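Couvre-lit en patchwork

Le couvre-lit en patchwork (on dit aussi « dessus-de-lit », et ma grand-mère disait « la courtepointe » pour tout, à tort d'ailleurs) est une grande pièce textile faite de morceaux de tissu cousus bord à bord, que l'on étend sur le lit une fois celui-ci fait. J'ai repris cet article en septembre parce que l'ancienne version mélangeait allègrement le patchwork, le quilt et le boutis, et que ça me démangeait depuis longtemps !

Vocabulaire

Le mot anglais patchwork désigne l'assemblage : des carrés, des triangles, des hexagones, cousus ensemble pour former un dessus. Le quilt, lui, comporte trois couches (dessus, molleton, doublure) tenues par des points de matelassage. Un couvre-lit peut donc être en patchwork sans être matelassé, et c'est même le cas de beaucoup de modèles légers, ceux qu'on laisse sur le lit toute l'année. La courtepointe est piquée, avec ou sans patchwork. Quant au boutis provençal, c'est encore une autre affaire : on y glisse des mèches de coton entre deux étoffes pour donner du relief, et il mérite son propre article (que je n'ai pas le courage d'écrire pour l'instant).

Il existe aussi un faux patchwork, imprimé d'une seule pièce pour imiter l'assemblage. De loin on s'y laisse prendre. De près, il suffit de passer le doigt sur la limite entre deux carrés : s'il n'y a pas de couture, c'est de l'imprimé.

Motifs et couleurs

Le carré reste la forme la plus répandue, et de très loin la plus facile pour débuter. On fait alterner des unis, des damiers, des fleurs, des médaillons, et l'œil se débrouille. Bram Van Leeuwen, qui m'a appris à couper droit (il a fallu du temps), rangeait ses carrés du plus clair au plus foncé avant de les poser par terre. Zanele Ndlovu fait exactement l'inverse : elle tire au hasard dans un sac et ne corrige que lorsque deux rouges se touchent. Je préfère sa méthode, le résultat est plus vivant.

Le damier noir et blanc est très commode au milieu de couleurs chaudes, il repose un peu le regard entre un rouge et un orange. J'aime beaucoup le voir avec des médaillons fleuris, comme sur ce lit à la tête jaune capitonnée, où le bleu vient s'ajouter au reste et où le linge plié rose magenta ne jure pas du tout.

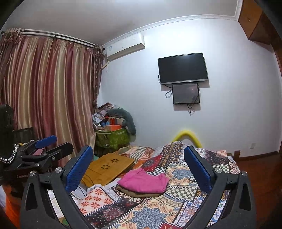 Dimensions

Pour un lit de deux personnes, je compte large, avec une bonne retombée de chaque côté. Le mien mesure 224 cm sur 217, presque un carré donc, et il faut chaque fois que je cherche quel côté va vers les pieds ! Si le lit possède un pied en bois, mieux vaut raccourcir la longueur ou fendre les angles, sinon le tissu fait un paquet disgracieux contre les montants.

La chambre autour

Un dessus-de-lit très coloré s'accorde mieux qu'on ne le croit avec des rideaux rayés, pourvu qu'une teinte revienne des deux côtés. Fenna Timmermans soutient qu'il faut des murs nus et des rideaux unis. Nous en discutons depuis des années et je n'ai toujours pas cédé.

Dans la journée, le couvre-lit sert de table, de bureau, de planche à plier. J'y pose le linge propre, un plateau pour l'ordinateur, un livre. Attention tout de même aux plateaux dont les pieds accrochent : un fil tiré sur une couture, et c'est tout le carré qui bâille.

Entretien

Coton seul : lavage doux, avec des teintes déjà éprouvées. Les rouges neufs dégorgent volontiers, je les lave toujours à part avant l'assemblage. Pour le séchage, à plat ou sur deux fils, car une pièce mouillée pèse lourd et tire sur les coutures. Au repassage, on commence par l'envers.

Un carré usé se remplace très bien. On découd, on glisse un morceau neuf, on recoud à petits points cachés, et j'avoue que les réparations visibles me plaisent autant que le reste.

Voir aussi : Boutis, Courtepointe, Édredon, Jeté de lit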